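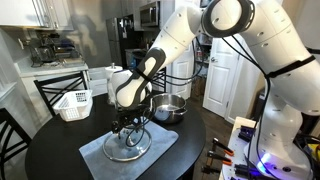

Where should a hot lid go when the pot is in use? On a mat beside the pot, glass side up, close enough that you can put it back without walking anywhere.

Notebook > Kitchen corner > Table things

March, Sunday
Entered by Hanne Kragh

Previous entry Next entry Index Stores list

Came in to settle the lid business, which has been going on since Berkay burnt a ring into the old trestle and blamed the trestle. The round black table is now the soup table. Halfdan wanted it for drawings. Halfdan can eat his drawings.

Mat: the pale blue-grey one, laid on the diagonal. Ulla squared it up twice while I was making tea, and I turned it back twice. A mat with corners on a round table always looks as if it is waiting for the rest of the table to arrive. On the diagonal there is a corner left over at the side for a spoon.

Lid: glass with a metal rim. Tried it both ways up. Rim down it sits flat and drips neatly onto the mat. Rim up it rocks on its knob and collects whatever falls off the ladle, and then somebody picks it up and wears it. Rim down, then. I have written this on the cupboard door in marker.

Pot: the stainless one, behind the mat. Three litres of water from cold to a proper boil on the ring, lid on, 10 minutes. Lid off, I gave up at 14 and had a biscuit. Hicham says this is known physics. Hicham did not offer to wash up.

The side handle gets as hot as everything else, whatever Miettinen's leaflet claims about it. Cloth over it, every time. Nirirent still want the old pot back and can have it when they collect it.

Basket: white plastic, the one with the little rectangular holes. Good for bread, cutlery and potatoes, though we should pick one. I would keep it on the left, away from the pot. Berkay thinks it would survive a warm pot stood in it. I have asked him to find out with a basket of his own.

Paper towels: on their holder towards the back. Everyone has to reach over the soup to get one, so there are fewer taken and more sleeves involved. Might move them. Ulla is against, on the grounds that she has long arms.

Chairs: the black ones stay. The slats are a nuisance to wipe and 8 out of 10 crumbs end up in the crossings (some estimate, mine, made while wiping).

To do
— second mat, same colour if Jendia still have them, ref. 306 on the old order
— trivet for the pot, cork, thick
— marker off cupboard door, says Halfdan. No.

Next time: whether the lid fits the small pan. I suspect it nearly does.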